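Bottles, bins and the back counter: the fall collection is on

If you've walked past the Stultivley building lately and wondered about the rattling, it's bottles. Lots and lots of bottles! The fall collection opened in September, and it has gone off faster than any we've had. Our last one brought in 1617 bottles over the whole season. We're nearly there already, with the biggest month still ahead of us, and the goal on the board by the door says 4000. We wrote that number up in a hopeful mood and now it looks like we might have to find more board.

So first of all, thank you. Thank you to the folks on the Esquivel side who have been saving theirs in the garage since spring, and to everyone who turns up with a grocery bag of empties on the way to something else. It all goes in together and it all adds up.

We get asked a lot which bottles we want. Plain plastic drink bottles, mostly: water, juice, iced tea, soda, the little yogurt drink kind. Big names, store brands, no label at all – bring them. Size doesn't matter either. The small ones are a pain to bale, says the hauler, but they still take them, so we do too. Please leave the labels on. We used to ask people to peel them, and all we got was sticky bottles and a floor covered in paper curls. Caps stay on too, screwed down tight. Loose caps are small enough to fall through the sorting screens, and a cap that's still on its bottle goes wherever the bottle goes.

What we'd love you to do is pour out the last inch. A quick rinse is even better for anything with sugar in it (the wasps around our back door were something else this summer). Give it a shake, put the cap back on, done.

The other big change this year is the bins. We've gone over to see-through ones with clear bags, and I can't tell you how much nicer they are to live with. You can tell how full one is from across the room and you can spot a coffee cup before it gets buried. The old green barrels hid everything until it was time to lift the bag, and by then somebody's lunch was at the bottom.

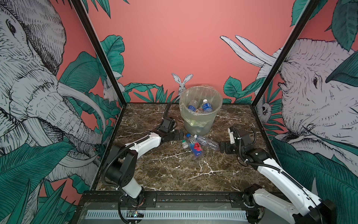
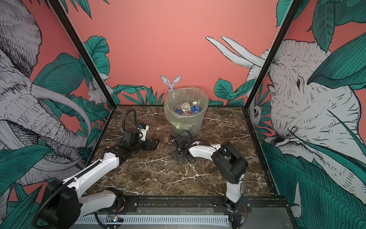 Clear bin, clear bag, and the edge of the bag folded down over the rim.

Lining a bin so the bag stays put

The fold is worth getting right! A bag that slips halfway down the bin is the single most annoying thing about this job, and it nearly always comes from a skimpy fold at the top. If you're changing a bag at any of our stops, please do it like so:

Shake the new bag open all the way before it goes anywhere near the bin.

Push it down into the corners with your fist, so there's no big air pocket under it.

Fold a good hand's width over the outside of the rim, all the way around.

Drop the first few bottles in gently. Once there's a bit of weight at the bottom, the bag won't go anywhere.

Spare bags are on the shelf under the sink, next to the dish towels. We bought a carton of 1000 from Salluter, which sounds like a ridiculous number of bags, and the box is smaller than you'd think. Take a handful if you look after a bin somewhere else in the building.

Where to bring them

There are 2 drop-off points this season. The one at Stultivley is inside the side entrance and is open whenever the lights are on. The Bener one is by the loading door, and mornings are best there, before the delivery trucks start backing in. If a bin is full, tie your bag and leave it next to the bin. Please don't press the bottles down to make room – that's how the bags split.

Glass and cans are still a no, I'm afraid. We'd like to add cans in the spring if we can find the floor space, and there's a sheet by the door for anyone who wants to help us plan that. A few names are on it already, and there's plenty of room for yours.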